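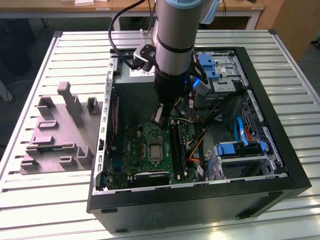
Zoltán Pintér
Fiction and Workshops Correspondent

The Flendwood short story competition will return in February with a new rule on endings. Entries must now reach their final scene within the last 100 words, and any epilogue will count towards the overall limit of 2,416 words.

The limit itself is unchanged. Last year's contest drew 391 entries, of which 28 were longlisted. Ernő Kerekes, who chairs the reading panel, said that a large share of the rejected stories resolved their main conflict too early and then continued for a page or more.

"The climax was often sound," he said. "The material after it repeated what the reader already knew."
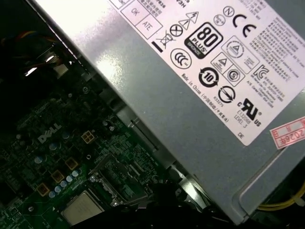 Under the revised guidelines, readers will mark each story on structure before style. Structure covers the opening situation, the turning point and the distance between the climax and the closing line. Two readers will mark every entry separately, and a third will be called in where their scores differ by more than five points.

A workshop on endings will be held at the Borbély reading room in Grotley on a Wednesday evening, starting at 7pm. Places are free but must be booked. Stories already submitted under the old rules may be withdrawn and revised without a further fee.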